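Workshop notebook, Friday, Rernach bench

Started the day planning to finish the hinge repair and ended it up to my elbows in hide glue, so that's how this week is going. Writing it all down now while my fingers are still a little tacky and before I forget which jar was which.

Background for anyone reading over my shoulder: the Stefanou chair is the one with the loose back legs, and whoever fixed it last used white glue on top of the old hide glue, which never really grabs. I want to put it back together with hot hide glue all the way through so the next person can get it apart with a bit of steam. I haven't cooked a fresh batch since spring, and the bag of granules had been sitting open on the shelf (my fault, I know, I know).

Soaked the first batch overnight in cold water. By morning the granules had swelled up into that nice frog-egg jelly, no dry cores, no funny smell. So the open bag didn't hurt it! I was ready to throw the whole thing out. Warmed it slowly in the double boiler, kept the lid on, and skimmed the skin off twice. It ran off the brush in a thin steady string, which is what I look for. Bit thin for end grain, maybe.

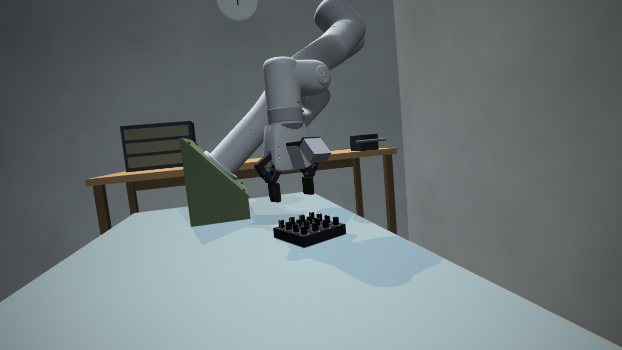
A note left in the margin in green pencil says to size the end grain first: brush on one thin coat, let it gel, then glue up as normal, and don't bother thickening the pot. It also says the Hukeleck granules go off faster than the old stock and shouldn't be reheated more than a couple of times. Signed with just a squiggle, but fair point, and I did try it.

Test joints next. I cut a pile of short offcuts from the same ash board and made up pairs, half sized and half not. Clamped them with rubber bands cut from an inner tube, same as always, because the good clamps were all over on the Workow cabinet and I wasn't about to go begging. One pair slid while I was wrapping it and gelled crooked. I kept it anyway and marked it with an X, it'll still tell me something when I break it.

Open time is the thing that gets me every time. The room was cold first thing and the glue was gelling before I could even seat the joint. I moved the wood next to the heater for 26 minutes and that changed everything, I had time to line things up, wipe the squeeze-out, even swear at the rubber bands a little.
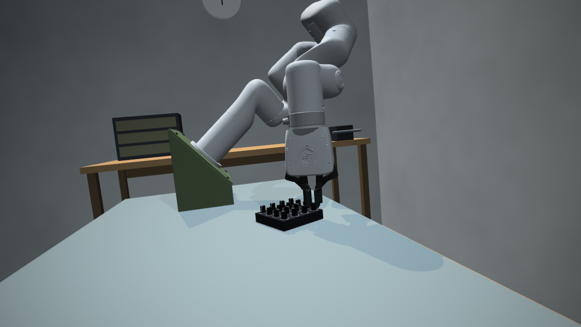

So rule for myself, written big on the lid: warm the wood, don't just warm the glue. I've learned this before. I'll probably learn it again next winter.

Now the chair. Getting the old white glue out of the mortises took most of the morning. Warm vinegar on a rag, stuffed in and left while I had coffee, then scraped with the little bent chisel. The left one came clean pretty fast. The right one had been packed with what looks like matchsticks and hope, and I had to pick it out in bits with a dental pick. There's a small split running down from that mortise that I'd missed completely. It closes up with finger pressure, so I'll run thin glue into it with a palette knife and put a caul on it before I do anything else.

Tenons are a touch undersized after all that scraping. I'm going to glue on a shaving to each cheek and pare it back. Might use the cherry shavings, they bend nicer than the ash and it'll all be hidden in there anyway. 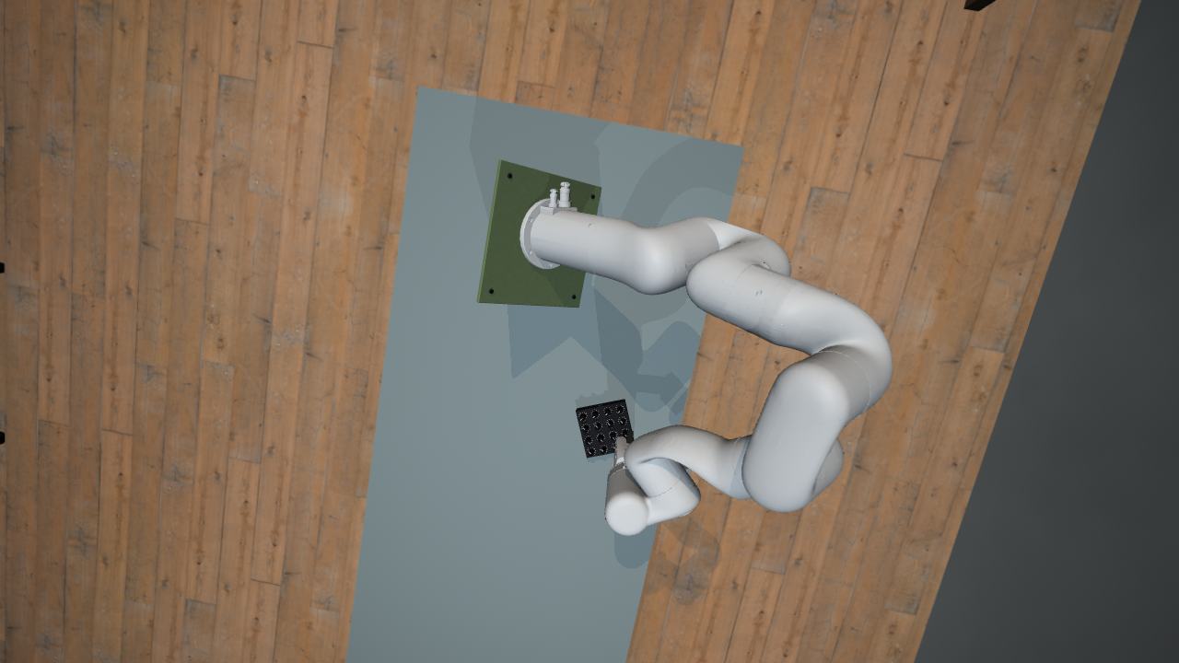
Batch notes, for next time. I weighed out 200 grams of granules to 300 of water, a bit stiffer than the first pot. Better for the tenons, too thick for the split, so thin a spoonful of it separately in the egg cup. What's left is in the fridge in the jam jar with the blue lid. Please don't move it next to anybody's lunch. It keeps 7 days and then it goes in the trash, even if it looks fine.

Also the thermometer is reading low again. I checked it in boiling water and it's definitely off, so ignore any temperatures I wrote on the masking tape yesterday.
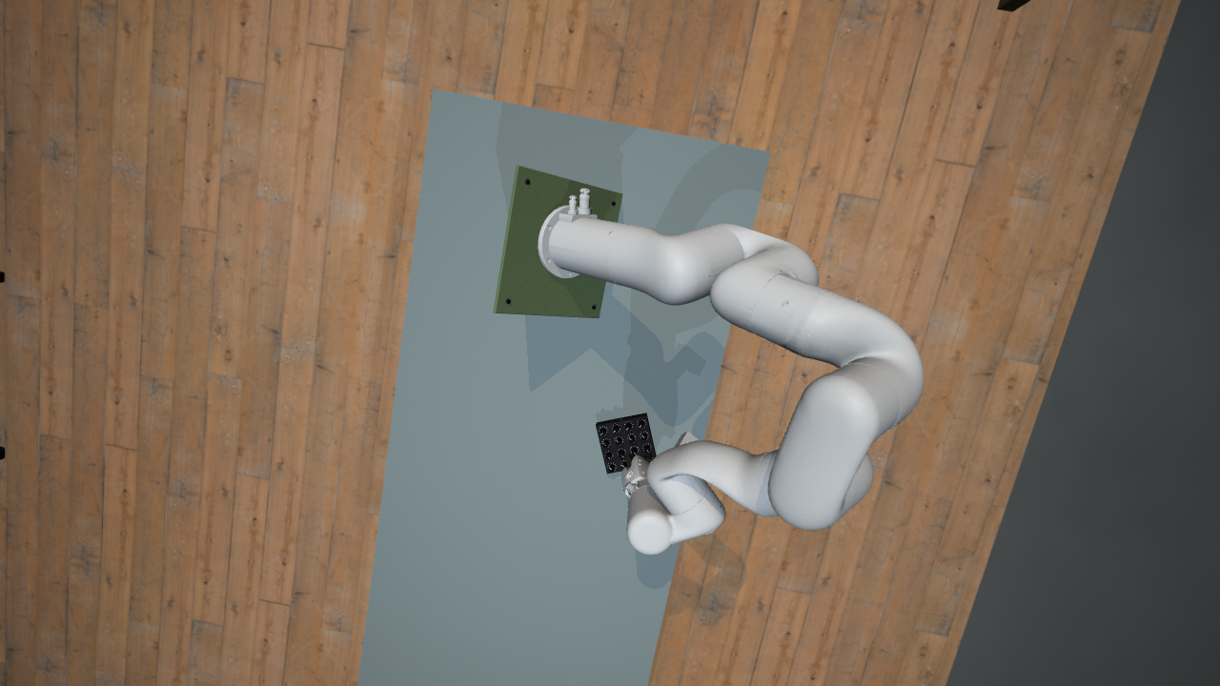

Still to do: break the test joints after the weekend and see if the sizing was worth the bother, order more rubber tube, glue the split. Check the front stretcher too, it has a creak I don't love. Dry fit first, with the seat on, and on the flat bit of floor by the door so I'm not chasing a wobble that isn't there.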